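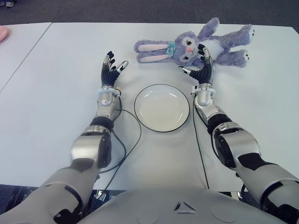

Can the plate and the plush rabbit be kept on the tabletop between play sessions?

Both can be left out overnight, provided the tabletop has been wiped and is fully dry. For longer periods, put them away as set out in 4.4.

4. Setting out and looking after the Urnerside play table

4.1 Before first use

1. Place the table on a level floor, at least 30 cm from any wall or heater.
2. Wipe the white top with a damp cloth and let it air dry.
3. Wash the plate by hand in warm water with mild dish soap. Dry it with a soft cloth, including the underside.
4. Check the plush rabbit for loose threads. Look at the base of the ears, where the light blue bow sits, and at the eyes.
5. Remove all tags and plastic ties. Keep the care card with this guide.

Caution: Packing material is not a toy. Dispose of it before a child uses the table.

4.2 Setting a place

1. Put the plate near the centre of the table, with the hollow side up.
2. Leave a hand's width between the plate and the table edge. For a child under 2 years, leave more and stay within reach.
3. Place the rabbit beyond the plate or to one side. It may be laid on its back or held upright.
4. For a second place setting, repeat steps 1 and 2 on the opposite side.

Note: The black line around the rim of the plate is decorative and does not mark a fill level.
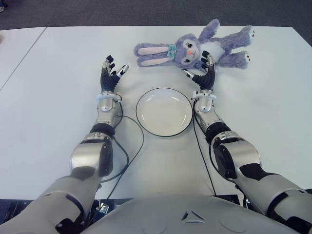 Food may be served on the plate, but the rabbit should be moved first. Plush fabric takes up grease quickly, and lavender fabric shows it. If food does reach the fabric, lift it off with the edge of a spoon and dab the spot with cold water. Do not rub.

Caution: Do not place pots, kettles or heated dishes directly on the tabletop. Use a mat.

4.3 Cleaning

Tabletop
1. Clear the surface.
2. Wipe with the Plandura cleaner diluted as directed on its label, or with plain soapy water.
3. For crayon or marker, leave a wet cloth on the spot for 9 minutes, then wipe. Repeat if needed – do not use scouring pads or powders.

Plate
Wash by hand after each use. If the rim chips, stop using the plate.

Plush rabbit
1. Surface wash only, with a white cloth. Coloured cloths can leave dye on the pale ear linings.
2. Clean the face last, using very little water around the eyes.
3. Dry flat, away from direct sun. Turn once.
4. Once dry, brush the ears lightly from base to tip.

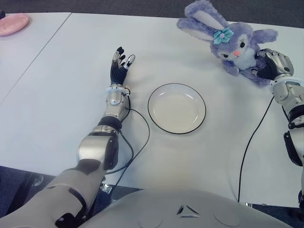 When lifting the rabbit, take it by the body. The seams of the ears and paws are not made for repeated pulling, and damage of this kind is not covered by the warranty.

4.4 Storage

1. Confirm that the rabbit is dry all the way through.
2. Put the rabbit in a cloth bag with the ears laid straight. The Esar bag, size 47, is suitable.
3. Store the plate separately – never under the rabbit in the same bag.
4. Cover the tabletop with a clean sheet.

Replacement plates can be ordered through Kushnir. State the colour of the rim when ordering.

Section 4 last revised January 31, 2020.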